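Search this repo Go to file Clear
2 min read

# Plullport label-claims dataset

Claims copied from the labels of household products sold in Plullport shops, with notes on whether anything backs them up. Maintained by Eusebio Espinoza. Collection ended in November.

## What's in it

claims.csv has 500 rows, one per claim. Columns are product, claim, source_given, source_found and note. I left source_given blank when the label said "tests show" and stopped there - that phrase isn't a source.
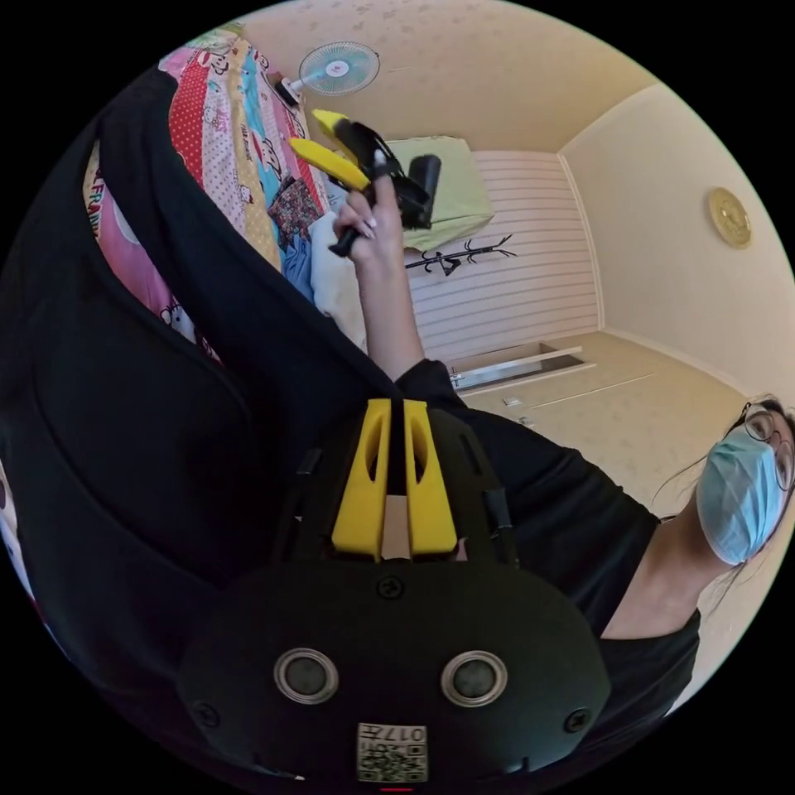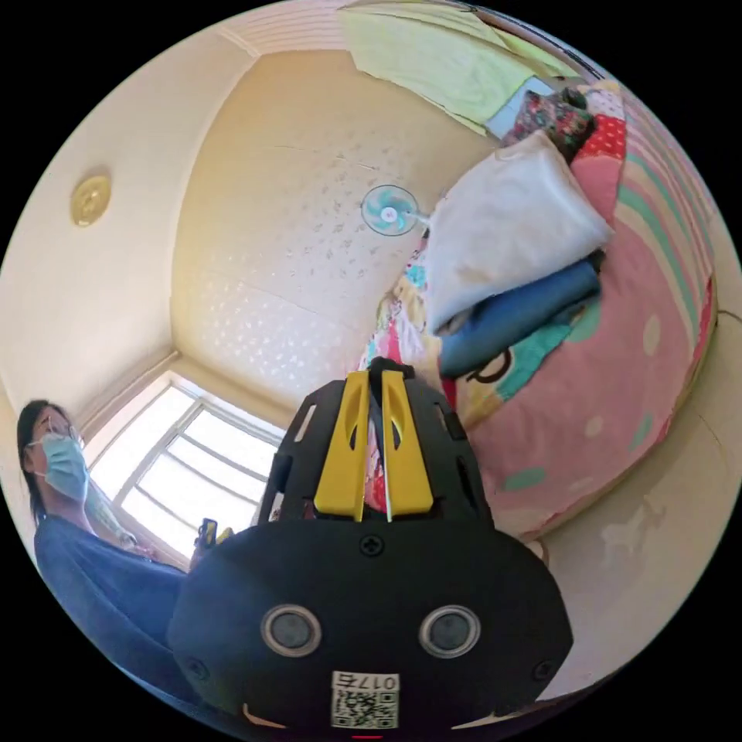
Color is the field I trust least. Shops in Plullport file goods under "safety yellow," "sun" and "lemon" with no rule I could find, and Gavow and Sial use different names on matching stock. The bright yellow fingers in both photos could go under any of the three, so color_raw keeps the seller's word and color_plain has mine. Use color_plain if you must use one.

## Known problems

- 40 rows come from Tritell's catalog only. I never saw the labels.
- "Lasts 1,000 washes" shows up on products that can't be washed. I kept those rows as printed.
- Version 2 fixed the duplicate Sial entries. It probably didn't catch them all.

## Use

Please don't rank brands with this. A blank source_found means I looked and came up empty, and I may have looked badly.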